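3.2 Storage of mixed footwear

The shoe trial formed the second part of our study of entrance-hall storage at the Nimri student residence. Ghada Sabbagh measured the shelves and Raquel Serrano recorded how shoes were put down by residents coming in.

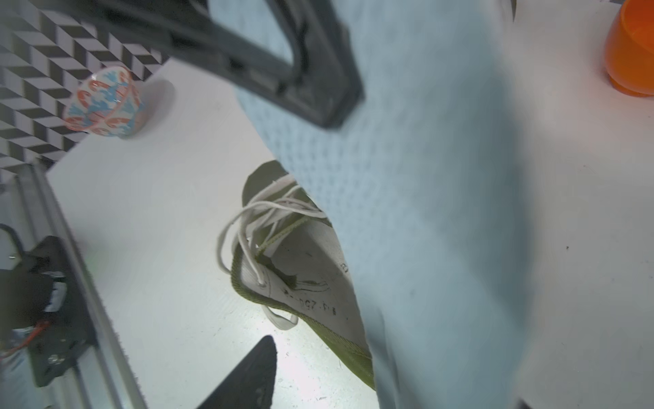 Shelf width was the main limit. Each shelf is 600 mm wide, and the plan allowed 20 mm between neighbouring pairs. This gap was lost whenever shoes were not stood upright. An olive-green and white sneaker lying on its side, with the heel under a light blue knit shoe, takes up width that the plan gives to another shoe, and its loose lace spreads further to the side. Laces were therefore tucked in before the second set of measurements.

3.3 Changes to the layout

The shelf spacing was kept. A raised front lip of 12 mm was added to the lowest shelf. Results for the Orkstead rack are given in Table 4.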